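Careers > Current Openings > Todport

Openings | Benefits | How to Apply | Contact

Filed under: Production, Full Time

Skendeo invites applications for two Panel Handlers at its Todport plant. Successful candidates will receive, inspect and rack molded panels for customer orders, checking surfaces and openings against the part drawing.
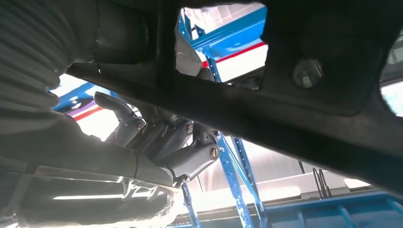

Molded panel with rounded-corner opening, Todport.

Applicants must be able to lift 20 kg and work on their feet for a full shift. Experience with molded parts is preferred — training is provided over 5 weeks. The post reports to the Finishing Supervisor and includes occasional duty at the Noonan warehouse.

Applications, quoting reference 144, should be submitted to the Personnel Office by the end of July. Interviews will be held at Todport.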